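Making My Own Stamps: Project Report
Tirta Majimbun, Printmaking and Paper Crafts, Todemville evening course
6 Aug 2023

For my final project I decided to carve a set of stamps and use them to make a run of greetings cards. I'd been buying ready-made stamp sets for years (my sister says I have a problem) and I wanted to find out how much harder it would be to start from a plain block. The answer is quite a bit harder, but also much more fun!

I started in February with a pad of sketches. My theme was Rirkdale, where I grew up, so I drew the footbridge, the bakery with the crooked chimney, a heron, and lots of seed heads from along the river path. Our tutor told us to draw with a fat marker so we couldn't put in more detail than the knife could manage. I ignored her for the heron and paid for it later.

For the blocks I used soft carving rubber from Dornima, the pale pink sort. I tried lino as well, because it was what the college had in the cupboard, but my hands aren't strong and I kept slipping on the curves. The rubber cuts like cold butter. You do have to be careful not to undercut the thin lines, or they wobble when you press down and the print comes out fuzzy. My first heron lost a leg that way. The second one has very thick legs and looks a bit like a flamingo, but I've grown fond of him.

Transferring the drawings was easy once I got the hang of it. I traced over the marker lines in soft pencil, laid the tracing face down on the block and rubbed the back with a spoon. It also flips the picture for you, so it prints the right way round — handy for lettering. I only did one word stamp, "hello", and the two Ls took me an entire evening.
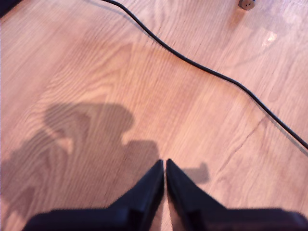

Ink was where I spent most of my time, and most of my money too. I tested three kinds of pad on scraps of the card I meant to use. The dye ink soaked in fast and looked pale at the edges. The pigment ink gave a lovely solid colour but smudged if I so much as breathed near it. In the end I went for a Yimyam chalk-type pad in dark teal, which sat nicely on the card and didn't fight with my coloured pencils afterwards. I did like the pigment ink for the seed heads, so those got heat set with embossing powder over the top.

I made 20 cards in all. The plan had been for every one to be different, but by the second weekend I'd settled into four layouts and swapped the colours round. My favourite has the footbridge across the bottom with seed heads stamped twice from one inking, so the second lot is fainter and looks further away. That was an accident! I forgot to re-ink and then did it on purpose for the rest.

Things I would change: I'd mount the blocks on something clear, as lining up the bakery by eye was pure guesswork and two of them lean badly. I'd also buy better card from the start and clean the stamps as I went along, because dried pigment ink in the fine cuts of the heron's feathers took an old toothbrush and a lot of patience to shift.

The cards went on the class table at the end of term show and I've kept one of each layout for my folder. The stamps are in a biscuit tin, and I've already drawn a set of Christmas ones to go in with them.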